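# Setting up a small sound system in a room that doesn't want one

Most halls were built for speeches and buffet lunches. You're about to put subs in one. What follows is the routine I use for the Danladi nights at the Ritau hall, with a two-box, two-tops rig that would embarrass nobody's living room and upset most people's neighbors. It will work for any small stack with an active crossover.

## What you need

- Two subs, two tops, stands or something solid to put the tops on
- Amps (mine are Flirkex, 2550 watts between them if you believe the brochure, and I've stopped arguing with the brochure)
- A crossover. I use a Funora two-way, because it has big knobs and I work in the dark
- A mixer, and more cable than seems reasonable
- Five tunes you know so well you're slightly sick of them

That last item matters most. Don't test with something new and exciting. You need a record whose bass line you could hum at a funeral.

## 1. Put the subs together

The temptation is one sub on each side of the stage, like bookends. It looks great. It also gives you loud stripes and quiet stripes across the dance floor, and people will drift into the quiet ones and tell you the bass is weak.

Stack both subs or set them side by side, on the floor. Against a wall you get more low end for free. In a corner you get even more, usually at one note, and that note will become your whole evening.

## 2. Get the tops above heads

The horns should clear the front row. If they point at chests, the first row of dancers absorbs all your hi-hats and the back of the room hears a party going on next door. Angle the tops in a little so they cross somewhere past the middle of the floor. Sandbag the stands. Run the cables down the legs and tape them, then look for the one you forgot to tape.

## 3. Wire it with everything off

Mixer to crossover, crossover to amps, amps to boxes. Label both ends of every cable. I used colored tape for years and then did a load-in under a red light, so now I write "LOW L" in marker like a grown-up.

Power-up order is mixer, crossover, amps last. Power-down is amps first. Get it backward and you'll hear a thump you can feel in your mortgage.

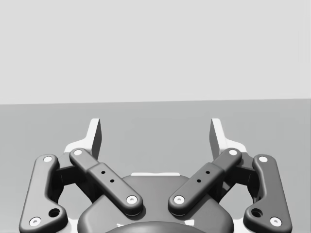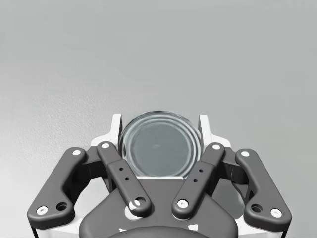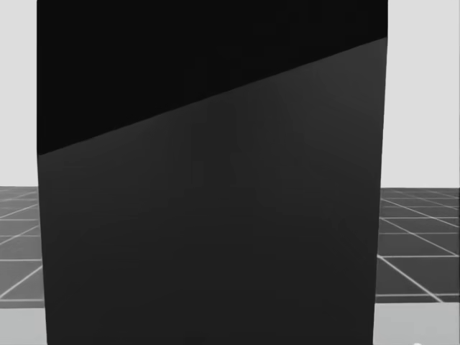
Merle Brunton commented on an older version of this page that I'd skipped polarity, and that half the "weak bass" complaints in the world are one sub wired backward. Play a bass-heavy tune in mono, Merle wrote, stand in front of the stack, then swap the plus and minus on one sub, with the amp off while you do it. Whichever way is louder is the right way, and you may now be annoyed about every gig you played before.

Fair. I checked mine that Wednesday. I'd rather not discuss it.

## 4. Set the crossover

Start at 100 Hz and bring up the subs on their own. Play tune one. You should hear bass and a bit of mud, and no words. If you can follow the singer through the subs, the crossover point is too high.

Now mute the subs and bring up the tops. They should sound thin and a touch rude. Unmute the subs and raise them slowly until the two halves stop sounding like two halves. Stop there. You will want to go further. Everybody does, and the room will be full of bodies later, soaking up the highs, so leave yourself some room on the tops too.

## 5. Set the gain properly

1. Turn the amps all the way down.
2. Play your loudest tune and set the mixer channel so it peaks just under the red.
3. Set the crossover outputs so its clip lights stay off.
4. Bring the amps up until the room is as loud as it will ever need to be.
5. Put a piece of tape next to each knob at that mark.

The tape is for your guest DJs. They'll ignore it, but you'll have something to point at.

## 6. Walk the room

Give this a full 20 minutes. Stand by the bar, in the doorway, at the back, and in the restroom, where you'll learn what is rattling. At Ritau it was 13 ceiling tiles and a fire extinguisher bracket. Foam and a screwdriver fixed most of it.

Then go outside and shut the door. If you can name the tune from the sidewalk, so can the people across the street, and they have the hall manager's number. Pull the subs down a notch, go back in, and play tune two.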